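Collecting demonstrations: frequently asked questions

Sedholm project, operator pages. Last touched 2 May 2021, mostly to remove things that had stopped being true.
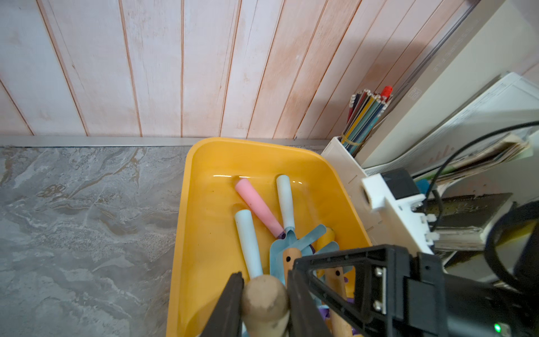 Deolinda Godinho writes that she read the whole page before her first shift and still had no idea how many takes counted as enough, so could that please go first. It now goes first.

How many demonstrations do you need?
More. For the tray tasks we hold 1,407 accepted episodes. The first version of the policy was trained on 246, and it learned to approach a handle with great confidence and close on the air next to it. If you want a personal target, 79 accepted episodes is a respectable stretch of work, and your wrists will tell you when to stop well before the schedule does.

What is an episode?
One attempt at one instruction, from the moment you start recording to the moment you stop. "Pick up the tool by its handle" is one episode. Picking it up, putting it down and picking up a nicer one is a mess, and the labeling people will send it back to you with a polite note.

Do I have to know how to garden?
No. The children's tools were chosen for being awkward in a small space: handles overlap, heads hide under other heads, and a rake will happily bring its neighbors along for the ride. Horticultural opinions may be shared at lunch.

How should I arrange the tools?
Badly. New operators lay everything out parallel, like cutlery, and the model then expects the world to have been tidied for it. Tip the tools in, give the tray one shake, and leave them alone. If a tool lands somewhere impossible to reach, record an attempt anyway and mark it "blocked."

Should I clear the counter behind the tray?
Please don't. Kittipong Chuensuk once spent a morning making everything spotless, and the policy trained on that batch fell apart the first time someone left a mug out. Background clutter is welcome as long as the arm can't hit it. Move it between sessions, never during one.

I fumbled the grasp and then recovered. Do I delete it?
Keep it. Recoveries are the most useful thing you will make all day. Tag it "retry" and carry on. Delete an episode only if the recording stopped early, you did the wrong instruction, or your sleeve is the main character.

What about plain failures?
Those go in the failure folder, which is larger than any of us would like. They are used for training the success checker, so they need honest labels too. "Almost" is not a label. Oi-ling Hsu has removed it from the menu twice.

Why can't I just do it faster?
You can, and the model will faithfully copy your hurry. Move at a pace you would use to hand someone a full cup of coffee. Pausing in midair to think is the opposite problem: the policy learns to pause there as well, without the thinking. Decide which handle you want before you press record.

Where on the handle should I close the fingers?
Vary it. Middle of the grip, near the end, on the knob if there is one. Any hold that would survive a gentle lift is fair. Don't lift by a blade or by the tines unless the instruction asks for it.

What does the model see?
The wrist camera view and the joint readings, and nothing else. Operators tend to forget this and steer by looking over the arm with their own eyes, which produces lovely motions based on information the model will never have. Keep your eyes on the monitor. Dae-han Pyo taped a piece of cardboard up to force himself to do it, and his acceptance rate improved so much that there is now a proper screen.

How often should I check the camera?
At the start of every session and after every bump. Compare the live view with the reference still. If the fingers have wandered from where they belong, stop and tell Elínborg Sveinbjörnsson. A tilted mount in April cost us 3 sessions, and she would prefer not to discuss it.

Can I reuse episodes from the Wallia kitchen set?
For pretraining, yes. Don't mix them into the tray folder. The instructions are worded differently and the gripper scale is reversed, so open means closed, with the results you'd imagine.

My episode was rejected and I disagree. What now?
Reply to the note with the episode number and your reason. A second reviewer looks at it without seeing the first verdict. Appeals succeed more often than the reviewers like to admit.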